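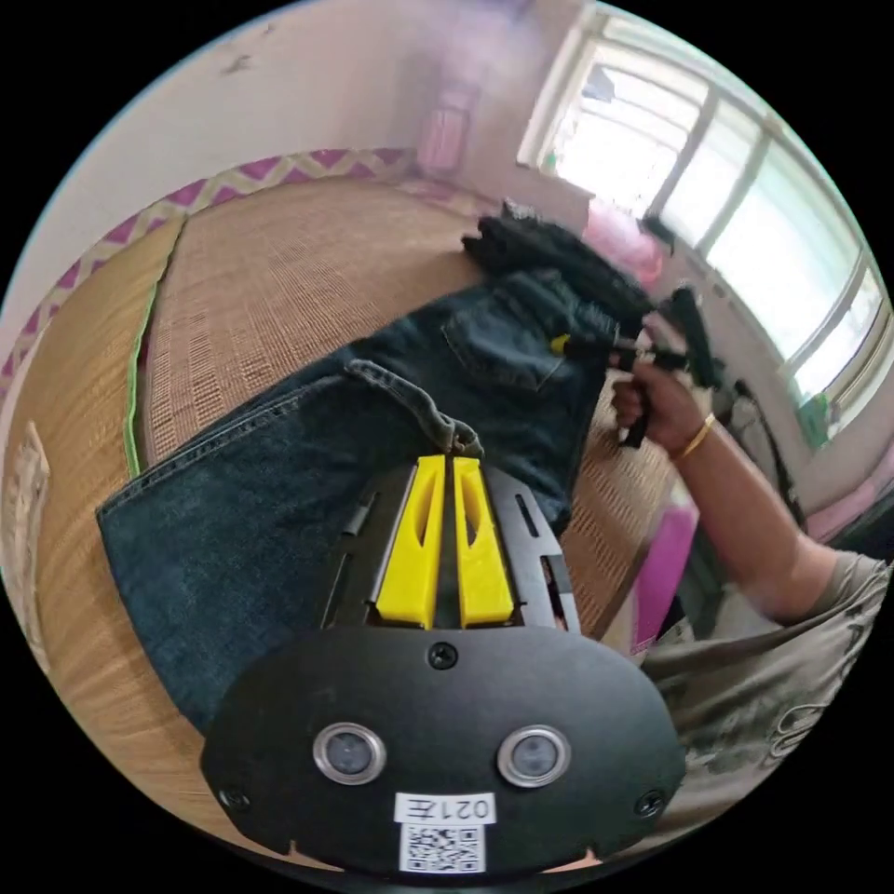 NEWS > PUBLIC MONEY

Diltlow inquiry opens its files at last, and anyone can read them

Jun 1, 2018

The full record of the Diltlow drainage inquiry went online this morning, all 2,998 pages of it, and for anyone who has spent the past two years trying to find out where the money went it is a wonderful sight.

The papers cover the contracts awarded to Getimex for drains, culverts and road repairs on the east side of town. Until today they could only be read by appointment, in a side room at the council offices, with a pencil and no phone. Now they are on the council's website with a search box, and the search box works!

Dorin Căpraru, the lawyer who leads the inquiry, said he had asked for publication from the day he was appointed.

"These are the town's papers. People paid for the drains, they paid for the inquiry, and they should be able to sit at the kitchen table and read what we have read," he told reporters on the steps of the council offices.

Căpraru was appointed with two other members after auditors queried a run of payments to Getimex. The three of them have been hearing witnesses in private ever since. Their final report has not been written, and Căpraru was careful to say that nothing in the published files amounts to a finding against anybody.

What the files do contain is 344 invoices, each one scanned front and back, together with the letters, site diaries and council minutes that go with them. The auditors' notes are in there as well, handwritten in the margins in places, and quite a few of them are blunt. "Which ditch?" reads one. "Paid already, see March," reads another.

Getimex denies any wrongdoing. In a letter handed in to the inquiry last week and released with the rest, its lawyers, Stanciu, said the company had "co-operated fully and at considerable cost" and had been promised a hearing which has still not taken place. They asked for a date in writing.

They also complained that their client had read about earlier sessions in the press before hearing from the inquiry itself. "Our client cannot answer evidence it has not been shown," the letter says. Stanciu wants copies of the site diaries, which it says were only made available in part, and more time to reply to the auditors.

Căpraru said the complaint about the diaries was a fair one and that the missing sections were now in the public set. "They can download them this afternoon, the same as you can," he said. He confirmed that Getimex would be heard and said the company's lawyers would get their date before the weekend.

Asked whether publishing so much at once might make a later court case harder, he said the files had been read through by an outside barrister and that names and bank details of junior staff had been blacked out. A small number of pages have been held back at the request of the police. The index shows where they would have been, so readers can at least see the gap.

There was a cheerful crowd outside, more than you would expect for the release of a set of invoices. Several people had brought laptops and were reading bits aloud to each other before the doors had properly opened. A retired surveyor from Mill Lane, who has come to every public session, was already deep in the culvert drawings and did not want to be interviewed until he had finished the section. Fair enough.

The council's leadership has come a long way on this. When the inquiry began, requests for even the list of contracts were turned down, and the minutes of the meeting that approved the largest of them were described as lost. They were found in May, in a box of planning papers, and they are now the first item in the index. Give them a read if you read nothing else. They run to a couple of sides and show councillors asking some very good questions about price, then moving on to parking without an answer.

Credit should also go to Treteo, the residents' group that kept asking. It sent in request after request, appealed against the refusals, and turned up in the rain with banners when the first publication date was put off. Its members have promised a plain-language guide to the files, street by street, so that people can look up the drain outside their own front door and see what was billed for it.

Treteo said in a statement that it was "over the moon" but would be watching what comes next. The group wants the remaining hearings held in public and has written to Căpraru asking for the Getimex session to be streamed. He said he liked the idea and would have to put it to his two colleagues.

The question of getting money back is some way off. The inquiry can recommend that the council makes a claim but cannot order repayment, and any claim would have to go through the civil courts. The council said it had set nothing aside for legal costs and would take advice once it had the report in its hands.

Police said their own enquiries were continuing and that no one had been charged.

Work on the east side, meanwhile, has started again under a different contractor. Residents of Station Road, who have put up with sandbags through two winters, will be glad to hear that the culvert at the bottom of the hill is next on the list.

The files can be read free of charge on the council's website, with no need to register. Printed copies of the index are at the library's front desk, and staff there will help anyone who would like a hand with the search. Corrections and extra evidence can be sent to the inquiry in writing, by post or by email, until the hearings close.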